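How to Stack and Store Plastic Party Cups (Without Buying a Gadget for It)

Every spring the same advice goes around about disposable cups: get a dispenser, get a rack, get a set of matching tubes. I have tried a few of these. The Trirkero wall tube held one sleeve and came off the wall with the sleeve in it. A cardboard box has done better than anything I paid for, so treat what follows as the cheap version.

What you need

A clean table, a dry dish towel, a box taller than your tallest stack, and a marker.

Step 1. Sort by type before you stack

Cups that look the same in the cupboard often aren't. Set one of each kind side by side and compare the rims. If you bought a case of 1000 from a place like Tistach and topped it up later from the supermarket, you probably have two sizes, and maybe two thicknesses. Keep them in separate piles for now.

Step 2. Check that they are dry

I don't believe the claim that a cup is dry once it has stood upside down for an hour. Run the towel around the inside. Damp cups stick together, and you'll be twisting them apart in front of guests.

Step 3. Nest each kind, and don't push

Drop each cup into the last one and let it settle by its own weight. Packing guides like to tell you to press down to save space. You gain an inch or so and lose it again when the cups won't separate. I stop at 28 to a stack.

Step 4. Join two stacks only if the rims allow it

If you're short on shelf width, you can seat one stack in the mouth of another, with the milkier cups at the bottom and the clearer, wider ones going up from there. 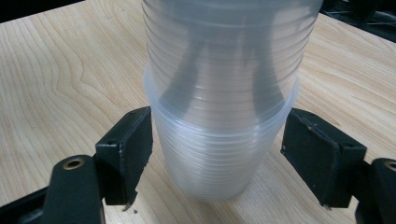

Munshi wrote in to disagree: tall stacks are fine on a table, but in a cupboard the bottom cups end up squashed, and two short stacks lying on their sides take no more room. Fair enough for deep shelves. Mine are shallow, and cups on their sides roll out when the door opens. Try both before you believe either of us.

If the upper stack wobbles when you tap the table, take it apart. A snug fit should hold without tape. I'd skip rubber bands too, having bent a good many rims with them.

Step 5. Box and label

Stand the stacks in the box, close the flaps and write the kind of cup on the side. Grandance sells a zippered cover for this, and I can't see what it does that a box lid doesn't. Keep the box away from the stove.

Getting stuck cups apart

Hold the lower cup near its base and turn the upper one slowly. Don't squeeze the rim, which is where thin cups crack. The hot water trick gets repeated everywhere. It worked for me on two cups out of 13, and then I had 13 wet cups to dry.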